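Chore machines still can't tidy a hallway, Pidavix trial finds

By Efa Parry
19 Jun 2018

The robot that will hang up your coat, put the chairs back under the table and carry the recycling out has been two years away for as long as I have been writing for this site. After reading the trial notes put out by Pidavix this week, I would leave it there.

Pidavix makes software for small moving machines and wants to sell it to landlords, hotels and shops. Its pitch is easy to like. A shop closes, the staff go home, and overnight a machine on wheels straightens the floor, picks up what has fallen and moves the stands back to where the plan says they go. The company calls the product Lalta. It was first shown to buyers last October, on a stage, with one chair and one box, and it moved both of them.

The new notes cover something closer to real work. Over the spring Lalta was set 2,217 separate chores in a mock-up apartment and a mock-up store. They were the kind of jobs a Saturday kid gets on the first shift: move this over there, stand that up, clear the top of this table. Pidavix counts a chore as done when the thing ends up in the right place, undamaged, with no person stepping in.

By that measure the machine did well with boxes and badly with nearly everything else. Cushions were fine. Anything tall and thin was trouble. Anything with parts sticking out was worse. The notes list 147 tries at moving a standing coat rack from one side of a room to the other. Lalta finished 40 of them, and in 3 of those the rack was left leaning on a wall, a result Pidavix has decided to allow.

I would not allow it. If I paid someone to move my coat rack and they left it propped against the wall, I would ask them to come back.

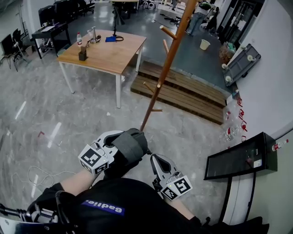
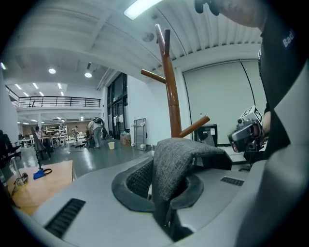
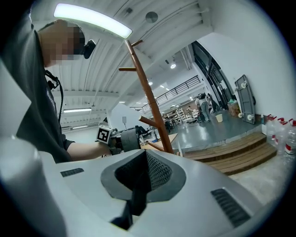
Pidavix says the answer is more practice, and that the practice has to start with people. Its engineers want many more hours of human hands doing ordinary chores before the next version is tested. They may be right that this helps. It is also an odd thing to hear from a firm that told buyers last fall the hard part was over. Take the coat rack again, one slim wooden pole with pegs branching off at different heights and different angles. A person gets hold of it low down and hardly thinks about it. A machine has to choose where to grip, keep the top from swinging into a light or a shelf, and remember that the widest part of the load may be well above its own hand. Add a few coats and the balance changes again. The trial racks were bare.

Bogdan Baran, who runs the Lalta project, did not argue with the numbers when I called him. He argued with what I made of them.

"You are looking at the hardest item on the list," he said. "A shop doesn't have forty coat racks. It has boxes, and we are good at boxes."

Fair enough, though shops do have clothes stands, mops, sign poles, ladders and umbrella displays. I asked whether any of those had been tried. He said the mops had, and that he would prefer to talk about the mops later in the year.

Speed is the other sore point. The notes give no average time per chore, and Baran would not offer one. He said the machine works at night and has all night to do it. That holds up for a store that shuts at nine. It does nothing for a hotel corridor, or a family that wants the hall cleared before the guests arrive.

Jolanta Szewczyk has managed the Rowbotham furniture store for eleven years and sat through a Lalta demonstration this spring. She went in hoping to buy.

"We move stock every single evening, it wrecks people's backs, I would love to hand it over," she told me. "But I watched it go for a floor lamp and I had my hand over my mouth the whole time. Then somebody had to go and stand next to it. If I have to pay a person to stand next to it, the person can move the lamp."

She has asked Pidavix to come back when it can do a whole aisle without help. She has not been given a date.

Other firms are not obviously ahead. Prarkura, which rents cleaning machines to office buildings, dropped its own plan for a tidying robot over the winter and now sticks to floors. Bogumił Kozłowski, its head of sales, said customers had been keen until they saw the list of things they would need to put away before the machine could start.

"It was the same list as the chores," he said. "You had to tidy up for it."

There is a more hopeful way to read all this, and I will set it down because I may be wrong. Machines that wash floors were a joke once too, and plenty of people now own one and forget it is there. They got good by doing one thing on a flat surface. A machine that moves only boxes, on one level, in a store laid out to suit it, might earn its keep fairly soon. Baran more or less said so himself. It would be a cart with some sense, and a warehouse might be glad of it.

What it would not be is help around the house. Houses have steps. They have cables on the floor and things left out on tables, and the things are never in the same place two days running. The Pidavix mock-up apartment had no stairs and, going by the notes, no cables either. The company says both will be added in the next round. It has also promised to publish times for each chore, and to stop counting a leaning rack as a finished job, a change Baran agreed to while we were on the phone.

Pidavix has not set a price for Lalta. It is taking deposits from stores that want to be in the next trial, refundable if the machine doesn't arrive. Rowbotham has not paid one.

The next set of trial notes is due in October.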